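## The deep bin, reconsidered

Toy storage fails at the bottom. Small pieces work their way down, large ones stay on top, and a child looking for a single block tips out the whole load. Jolien Wuyts, who fits out playrooms for Plurnmont, sets a low fill limit for this reason: 20 pieces to a deep bin, blocks and figures mixed.

Color matters more than labels at this stage. A gray interior gives good contrast to orange-red or lime green, and white figures remain easy to find.
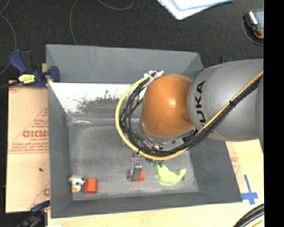
Shape is the second factor. Square blocks settle flat and waste little space. Curved toys do not, and they tend to bridge over smaller items – Wuyts puts them in last. Figures go along the side walls, where a hand can reach them without digging.

Her routine at the Skevine nursery takes 7 minutes at the end of the day. Bins are emptied completely once a month and wiped with a damp cloth. The next full sort is in September, when the older group moves up and the smallest blocks come back into use.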